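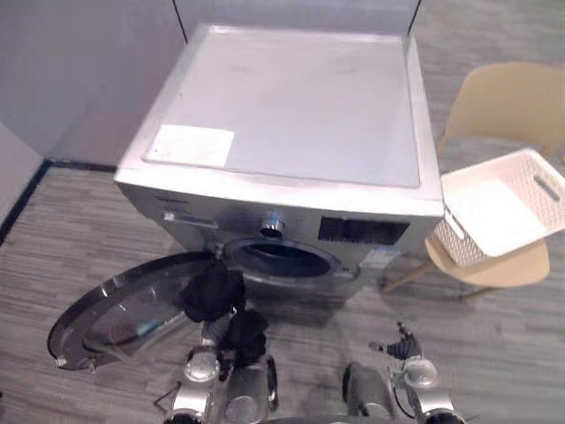
Section 2. Planning and budgeting before you order

I'm Josefien Dewulf, and I wrote this section after helping a lot of people plan a laundry cell with the Sedora two-arm unit. Most of the money trouble I see starts before the purchase order goes out, so grab a coffee and do these steps first!

1. Measure your washer with the door fully open. Write down how far the door swings and on which side. The arms need to reach the drum without bumping that door (my first floor plan forgot the door completely).

2. Pick a spot for the basket. A plain chair next to the washer works fine, and it costs a lot less than the Skallis stand in the catalog. I'd hold off on the stand until you've run a few loads.

3. Choose your baskets. You want a light one, with walls thin enough for the fingers to hook over the rim. Buy eight of the same kind and stick with them.
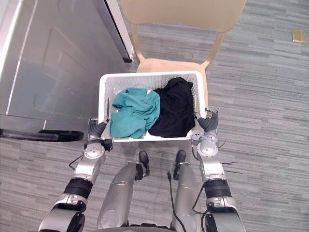 Fig. 2-1. Two-handed basket hold, one gripper on each short side.

4. Price the grippers as a pair. Carrying a basket takes both hands, so a quote with a single gripper is no bargain. Ask for spare finger pads on the same line.

5. Check the floor. Carpet is okay, but tell Willems, our installer, when you ask for the quote. They'll want to know before they plan the visit.

6. Add it all up, then set aside up to 50 percent of the accessory budget for swaps. Yes, I know that sounds like a lot!

Note: Ask for part 772 (spare pads) by number. The old Iltlow price sheet lists it under grippers, and the newer one has it under consumables.

Caution: Don't order the arms until step 1 is done and somebody else has checked your numbers. Custom mounts can't be returned.

When your list is ready, go on to Section 3, Delivery and unpacking.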